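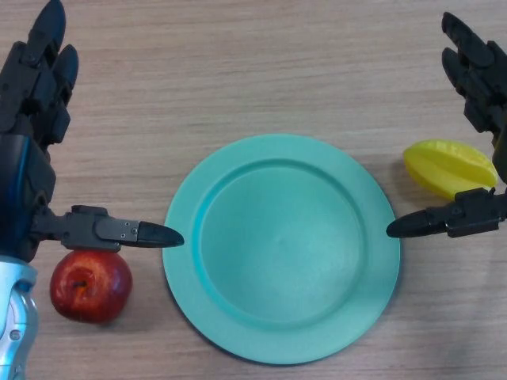
Bhavana Rodrigues thinks the hands themselves get far too much of the credit, and that most of what makes a two-handed robot behave comes down to whoever tightened it up that morning. She has kept the one at the Utholm workshop going since December, and when we called in on May 12, 2018 she was happy to put the kettle on and talk us through it (at some length, we're pleased to say!).

The machine goes by the name of Lobo, and it spends its days putting fruit on plates. The fruit is only there for practice. An apple wants a different sort of grip from something long and ridged, so between them they show up a lazy finger very quickly, and Bhavana would sooner find one over a plate than over anything dearer.

Every session starts in the same way. The hands are brought level on either side of the plate, thumbs pointing inwards, and she gets down with her chin almost on the table to compare the tips. If one sits lower than its partner, she goes back to the thumb joint with a small screwdriver and a good deal of patience. The knuckles are wiped and worked through by hand, and every 300 lifts the finger screws are checked again. After 2,000 the hands come off at the wrist and go on the bench for a proper clean, a job that takes her 40 minutes if the radio is good and rather longer if it isn't.

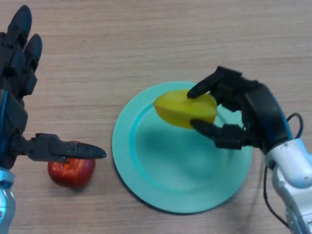

The right hand holds a yellow fruit over the plate at Utholm.

Cables are the other worry. They have to be slack enough for the wrist to turn and not so slack that they catch on something, and Bhavana moved one of the clips three times in the spring before she was satisfied with it. Satish Ramasamy looks after the software side and keeps the log, which has now reached 78 pages, a fair few of them with tea on.

A new set of fingertips is on order from Rastix, and the old ones will stay in the drawer as spares. Anyone who would like to see the morning checks being done is welcome to ring the workshop first and ask for Bhavana.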